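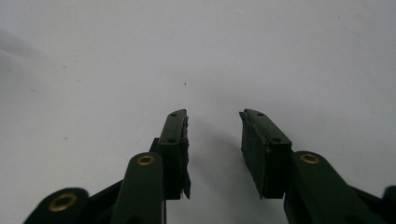 Dristside Tool and Repair Library
Progress report to the Trestance Fund, second half of the grant year
Prepared by Akosua Odoi, program lead

Short version first, as I know you read a stack of these. We are open, we are lending, we are behind on the catalog and ahead on repair nights. Money is on track except for heating. Details below in the order of your form, more or less.

1. Where we are

The Dristside room opened to borrowers in January, later than we said. Hold up was the electrical sign-off. Inspector wanted the old panel from 2014 relabeled and two outlets by the sink moved. Done, passed, certificate is in the shared folder under Building.

Opening hours are weekday evenings plus a morning session for people on night shifts. The morning one started as a trial. Keeping it. Lots of hospital staff and bus drivers coming in at 7 a.m. on their way home, and they bring things back on time, which I can't say for everyone.

Tomcombe branch is still a cupboard in the church hall. It works as a pickup point and no more than that. Borrowers reserve online, Edem drives the items over, they collect in the evening. We had hoped for a proper counter by now. The hall wants a new lease before we fix anything to the walls and the lease is with their lawyer.

2. Lending

Most borrowed: carpet cleaner, by a long way. Then the hedge trimmer, the tile cutter, the long ladder. The pressure washer would be up there but it was out of action for most of spring (pump seal, then the wrong pump seal).

Things we bought that hardly move: the wallpaper steamer, the bread machine, both sewing machines. The sewing machines surprised us. Salamatu asked around and the answer was that people don't want to carry one home on the bus, they want to use it here. So we cleared one end of the back bench and they now stay put. Use went up straight away. We'd like to record this as bench time and not as loans, let me know if your form can take that.

Late returns are our main headache. We don't charge fines, as agreed at the start, and I still think that's right. But a reminder text the day before would do a lot. Senyo is setting it up. The text service we picked first wouldn't accept our account because we aren't a registered business, so he's moved to another one and is waiting on them.

3. Repair nights

Better than planned. We promised one a month and have been running two since spring. Lamps, toasters, zippers, bikes, a lot of vacuum cleaners. Kekeli Amegashie runs the electrical table and has trained 3 other fixers to do the safety test and fill in the log. Before that everything with a plug waited for Kekeli, and the line went out the door.

What we turn away: microwaves, anything gas, anything with a swollen battery. There is a sign now. People still bring microwaves.

The log needs work. Early sheets just say "fixed" or "not fixed" and that's not much use to you or us. New sheet has a middle box for "advised, part needed", as a good number of visitors leave with the name of a part and come back with it. I'll send the totals once the old sheets have been typed up. Not going to guess at them here.

4. Training

Your grant paid for 5 basic skills sessions. All five have run:
Hanging a shelf
Bike brakes and gears
Bleeding a radiator
Hand sewing and mending
Using a drill safely

The drill one filled up fastest and we ran it twice, second time out of our own pocket. Radiators was thin. Wrong season, our mistake, we'll put it in the fall next time. Feedback forms were mostly happy, main complaint was that the room is cold and that the sessions are too short. We will fix the second one.

5. People

Salamatu Tsikata moved from casual to permanent hours, front desk and member sign-ups. Edem Gyamfi does deliveries and maintenance. Senyo Aryee is two days a week on the catalog and website. No one has left. We are short on the evening desk though, and I've been covering it myself more than I should, wich is partly why this report is late. Sorry about that.

6. Catalog

Behind. The plan was to have every item photographed, tagged and online by now. Hand tools are done. Power tools done apart from the latest donations. Garden shed not started. The label printer jams on the small tags and we lost weeks to that. We've switched to engraved discs for anything that lives outdoors, slower to make but they stay on.

Also the old spreadsheet had duplicates all through it, so each shelf has to be checked by hand against the list. Senyo says end of the next quarter. I'd say add a month to be safe.

7. Money

Full figures are in the attached budget sheet. Notes on the lines you'll ask about:
Heating is over. The estimate was based on the previous tenant, who was hardly ever in. We have moved money across from printing to cover part of it, and would like your okay on that in writing.
Equipment is under. We got the table saw donated by Bawa Joinery when they upgraded, so did not buy one. Would like to spend the difference on a second carpet cleaner, see section 2.
Insurance renewed at the same rate.
Travel is Edem's mileage to Tomcombe and back. Steady.

8. Problems and risks

Tomcombe lease, as above. If it's not signed by the winter we will need to decide if we keep the cupboard or pull everything back to Dristside. I would keep the cupboard.
Fixers getting tired. Two nights a month is a lot for the same faces. Kekeli wants to take on new people before we add any more dates and I agree.
Roof over the garden shed leaks at the back corner. Tarp on it for now. Landlord has been told, twice.

9. Next period

Finish power tools and start the shed in the catalog.
Reminder texts live.
Longer training sessions, with dates out earlier.
Recruit for evening desk.
Get an answer on the lease.
Second carpet cleaner, if you say yes.

10. What we need from you

Written okay on the heating transfer. A yes or no on the carpet cleaner. And the name of whoever is taking over our file, your last email said it was changing but not who to. Visits welcome any evening, repair nights are the best ones to see. Come by the side door, the front one sticks.

Akosua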